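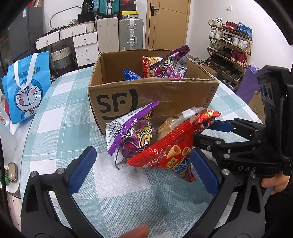 What is a snack box?

A snack box is a collection of small, separately wrapped things to eat, kept or sent together in one larger container, most often a plain cardboard carton.

Snack box

The snack box (also snack carton, goody box or, in student slang, "the stash") is one of the most cheerful uses ever found for corrugated cardboard. It can be a present posted to a friend, a shared supply in an office or a household store kept within reach of the sofa. What goes in varies enormously from place to place, and that variety is a large part of the pleasure.

Contents

Most boxes mix sweet and savoury. Common choices are crisps, puffed corn, small cakes and buns, jelly sweets, dried fruit, seaweed, nuts and crunchy noodle snacks. Single-portion packets are preferred, as they can be shared out without plates or clips, and a packet that turns out to be a disappointment is a very small one. Chocolate is popular in winter and a gamble in summer.

Wrappers

Snack wrappers are a delight in themselves. The familiar pillow packet is a tube of film closed with a flat seal at each end, usually crimped and often cut with a zigzag edge that helps the fingers start a tear. The pyramid packet, sometimes called a tetrahedral bag, has its two end seals set at right angles to one another, which gives four triangular faces and a pleasing plumpness. Pyramids hold light, breakable pieces well but stack badly -- they roll, lean and leave odd gaps between them.

Clear film is used where the food sells itself, as with buns and sweets, while printed or metallised film keeps out light and slows staling. Many packets combine the two, with a see-through face on one side and the small print on the other. Cartoon characters are common on both.

The box

A used delivery carton is the usual starting point. Couriers' boxes are strong, come in generous sizes and have already been paid for. Flaps are often folded inwards or cut away so that the contents are easy to reach. A cut rim tends to be rough, and some owners cover it with paper tape. Boxes with tall sides hold more, but the good things sink to the bottom, and every few days somebody has to tip the lot out on the table and start again.

Packing

For a box that stays at home there is no real method. For one going in the post, heavy or dense items go at the bottom, with buns and cakes in the middle and puffed snacks on top. Pyramid packets are best fitted point up beside point down. Air inside the packets provides a surprising amount of cushioning, so extra padding is seldom needed except in the corners.

The Manbridge swap

A lively local custom is the October swap in Manbridge, in which 12 households each fill a box and pass it to the next house along. A box must contain at least seven kinds of snack, and no more than two may be the same flavour. The Wutia tea room, where the boxes are exchanged, keeps a shelf of leftovers that can be taken by anyone who buys a pot of tea. The neighbouring village of Grerullow runs a smaller version for children, with a limit of 50 packets to a box.

Storage

Unopened packets keep best somewhere cool, dry and out of the sun. Dates should be checked one packet at a time, as a mixed box rarely has a single shelf life. Buns and filled cakes go first. Opened crisps and corn snacks soften quickly and should be moved to a lidded tin -- or simply finished.

See also: Lunch box; Hamper; Penny sweets; Cusi (packing game)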